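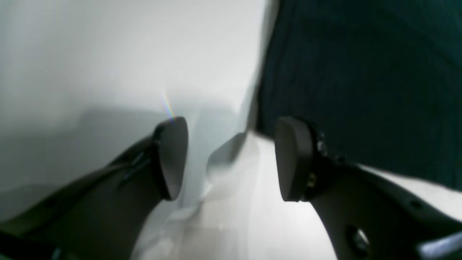

Teal for a small room – yes or no?
Home & Rooms > Colors and Fabrics

ogallagher_3
I have a desk corner with a white top and pale walls, and I want one dark thing in it. The fabric I like is a dark teal-green with a fine rib running through it. My sister says it will make the corner look smaller. It gets strong light for most of the day. Has anyone lived with this color next to a lot of white?
Orla

plainweave
I had it for four years on a bench cushion. It reads green in the morning and almost black under a lamp. No complaints about the room looking smaller. Dust shows, though.

Tuva Hägglund
I disagree with plainweave about the lamp. Mine stays teal under a warm bulb. It depends on the bulb more than on the cloth. Get a swatch and leave it on the desk for a week.

desk_and_shelf
Skip it. Dark next to glossy white is hard on the eyes if you sit there all day. I went with a gray from Erby and it was fine. Oatmeal would also work.

ogallagher_3
Gray is what I have now and I am tired of it.

plainweave
Quote: "Dark next to glossy white is hard on the eyes"
That is the white, then. A matte desk mat would fix it. I bought a light gray one from Cluveo and the glare was gone.

desk_and_shelf
A mat covers half the desk. I still say it's too much contrast, but it's her room.

Tuva Hägglund
One more thing on the rib. Run it vertically if the piece is wide. Run it sideways and it sags at the middle after a year or so, at least on a cushion. Also check which way the nap goes before you cut. I got that wrong once and one panel looked like a different color.

ogallagher_3
Vertical it is. Does ribbed cloth hold pet hair?

plainweave
Some. A damp rubber glove gets it off.

desk_and_shelf
It holds more than flat cloth does. I have two cats and I would not buy it again in any color.

ogallagher_3
No cats here, one old dog who stays downstairs. I ordered the swatch this morning, and a gray-green one to put beside it. Will post again when they have been on the desk a few days.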